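# Door opening step keeps stalling in simulation, and what to do with the people currently doing the checks

Posted in: Robotics at work > Planning and rollout

**hinge_side_left**

I look after process planning at Prudley, a shop that builds and finishes interior doors. Part of the finishing line is a swing check. A person takes the free edge of a hung door, opens it, closes it, listens, feels for binding and writes a result on the job card. The catalog has 3,096 door and frame combinations. Two people per shift do the check, and both have sore wrists by the end of it.

Management has approved a trial of a mobile arm with a parallel-jaw gripper. The integrator is Stevo. They want the whole cycle working in simulation before anything is bolted down on our floor, which I agree with. The model uses a dark four-panel door, a plain wall and a gray frame. Closing force, hinge friction and door mass are set from our own job data.

The trouble is in the approach. In most runs the arm reaches the door and then hesitates, with the gripper open, and the planner times out. In a smaller number of runs it closes on nothing. Two wrist views from the same session:

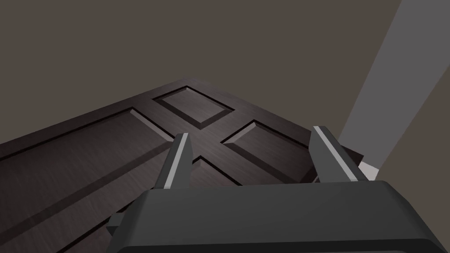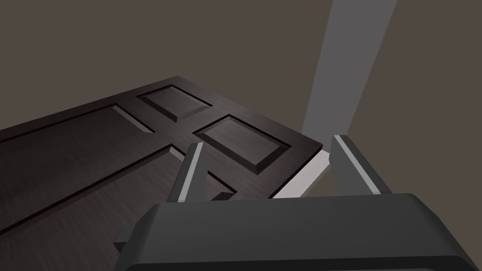
*Simulated wrist camera, both views: gripper open, dark panel door behind it.*

I have two problems, one technical and one not.

1. Is the stall more likely to come from perception (dark finish, dark grooves, low contrast between panels) or from the grasp pose itself?
2. The two checkers have been told that the arm "takes over the swing." They asked me what their job is after that. I do not have a written answer, and I would like one before the trial date in May.

Cycle time now is set by the person. The target in the trial plan is 2,000 checks per month for the cell.

---

**torque_budget**

Taking the technical part first. I would not blame the finish yet. In your second view the side edge of the door is much lighter than the face, so there is a usable contrast boundary. In the first view the door is at a different angle and there is very little light edge to work with. If the estimator relies on that strip, it will be confident in one pose and lost in the other. Log the edge confidence against wrist yaw and see whether the timeouts cluster.

Then check these in order:

- **Jaw opening against door thickness.** Include the planner's clearance margin. If the margin leaves less than the pose error, the planner will refuse every candidate and you will see exactly the stall you describe.
- **Collision geometry of the frame.** Simulators often wrap a frame in one convex hull. That fills in the opening, and the finger on the frame side is then "in collision" before it gets near the door. Split the frame into separate boxes.
- **Approach vector.** Straddling the edge is only possible when the door is already ajar. How far ajar is it at reset? If the reset angle is randomized, some starts may have no valid straddle grasp at all.
- **Close command trigger.** Closing on nothing usually means the trigger is distance to the target pose with no contact check. Add a minimum finger width after closing. If the width goes below it, open, back off and retry.

Set the retry limit to 2. More than that hides the fault and ruins your cycle figures.

One warning about mass and friction taken from job data: averages are not enough. Your checkers exist to find the doors that are off the average. Run the tails. A door that binds is the case where the arm will either slip along the edge or pull hard enough to mark the finish, and your simulation should show which.

---

**former_line_lead**

I can answer the second part. We put a comparable cell into cabinet finishing at Hapeta, and I was lead on that line.

The written job description had the arm opening and closing and the person "supervising." That wording caused most of the trouble. Supervising had no tasks attached to it, so in the first weeks people stood and watched, and then they got pulled to packing whenever packing was short. When the cell faulted they had to be called back. Downtime per fault was mostly walking.

The version we ended up with had four duties, each with time allotted:

| Duty | When | Who signs |
|---|---|---|
| Disposition of flagged units | As flagged | Checker |
| Manual check of a sample of passed units | Every shift | Checker |
| Jaw pad inspection and replacement | Start of shift | Checker |
| Fault log review | Weekly | Checker and engineer |

The second line matters the most. If people stop handling passed units they lose the feel for a good one, and after some months they cannot judge a flagged one either. We let it slide for a quarter and the rework numbers showed it.

Other points to settle in writing:

- Pay grade. Fault recovery was a higher grade in our system and the first draft had left it at the old one.
- Who may stop the cell. Ours was any person on the line, with no reason required at the time.
- Whether cycle data from the cell is used to rate the people beside it. Ours was not, and that was in the agreement.
- Sore wrists. Do not claim the problem is solved. The number of swings went down, but the units left for manual handling were the stiff ones. We had to add a limit per hour.

Bring your two checkers in before the acceptance tests are written. Ask them what a binding door does in the hand and at what point in the swing. That gives Stevo a force profile to test against.

---

**mk_panel**

we had the same hang with a Prodari controller. turned the planner timeout up to 4 seconds and it went away

---

**hinge_side_left**

Frame was a single hull. Split into three boxes, and the stalls dropped sharply. Closing on nothing still happens at small reset angles, so the minimum width check goes in next. I left the timeout alone for now.

The duties table has gone to both checkers for markup. They have already asked for the manual sample to be chosen by them and not by the software.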